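Clendale Unit Maintenance Meeting
Minutes, 7 Jun 2022

Present: Marilou Galang (chair), Liam Phelan, Milagros Benítez, Bienvenido Yap
Apologies: Anahera Goodwin
Minutes taken by: Liam Phelan

1. Minutes of the May meeting

Approved with one correction. Under item 3, the spare wrist clamps were ordered from Lacson, and the minutes had Dundach. Liam has changed the file copy.

2. Wrist mounts and cabling

Milagros reported on the wrist mounts. Both clamps are to be tightened by hand at the knob and then checked against the paint mark on the bracket. She found the left one a little past its mark twice in May and reset it each time. She does not think the clamp is worn, but wants the liner changed before she rules it out.

Bienvenido raised the length of the cable loops at the left wrist. The slack is needed when the forearm turns, but a loop that stands out too far can catch on a bed corner or a drawer. Milagros would like a shorter cable. Bienvenido would sooner keep the present one and tie it once more along the forearm. Agreed to try the extra tie first, on the left arm only, and look at it again next time.

The starting pose stays as it is: both hands up and open, thumbs toward each other, so that whoever is at the bedside can look over the fingers, wrists and cables before the arms are released. Marilou asked that the person making up the bed be clear of it before release. This is already on the start card but will be moved to the first line.
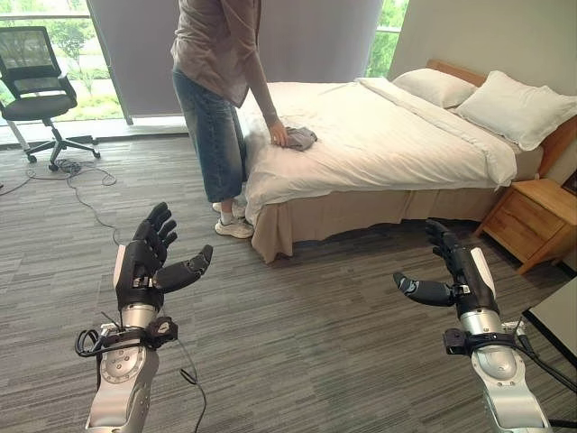
3. Floor cables in the bedroom

The cables on the carpet near the window are still loose. Bienvenido has measured for a flat cover and will fit it along the wall side. Until then, the office chair is not to be rolled over them. Marilou asked whether the cables could go out through the closet. Bienvenido said the run would be too long for the power lead.

4. Right hand: finger service

The right hand has now done 299 hours since its last service. Milagros took the fingertips off, cleaned out lint from around the joints, and put on new tips from the Nanance kit. Two of the old tips had gone smooth on the inside edge. The job took about 45 minutes, most of it on the small screws in the thumb.

After the service the hand passed the open and close check. The grip reading on the middle finger was slightly low, so she ran the finger calibration again and the second reading was within limits. The figures are in the service log.

Liam asked if the left hand should be done at the same time from now on. It gets less use on the clothing work. Agreed to keep the two on separate schedules, with a quick look at the left whenever the right is opened up. 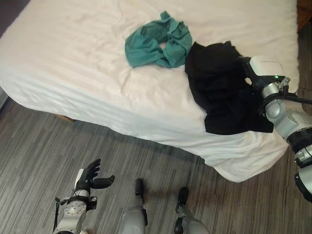

5. Cleaning schedule

Lint remains the main cause of slow fingers, and the schedule has not kept up with the clothing work. Milagros proposed wiping down the hands after every 4 sessions, with a soft brush for the joints and no compressed air. Dark fabric is the hardest to deal with, as black lint does not show against black fingers, and with a heap like the black garment on the white sheet the fingers go well down into the folds. She asked that the hand be brushed under a lamp after any session of that kind. The status light near the right wrist should be green before the arm is sent in again. Agreed. Liam will add a column to the log for the wipe-down.

Bienvenido noted that the straps on both forearms also pick up lint and should be included. Agreed.

6. Spares

Two wrist clamps are on order from Lacson, with no delivery date yet. Dundach has quoted for clamp liners. Marilou will approve the quote once Anahera has checked the part number. There is one unopened fingertip kit in the cabinet.

7. Actions

Bienvenido: extra cable tie on left forearm; fit floor cover.
Milagros: change left clamp liner when it arrives; repeat the grip reading on the right middle finger.
Liam: update start card and log sheet.
Anahera: check liner part number.
Marilou: approve Dundach quote.

Next meeting to be set by email once the clamps are in.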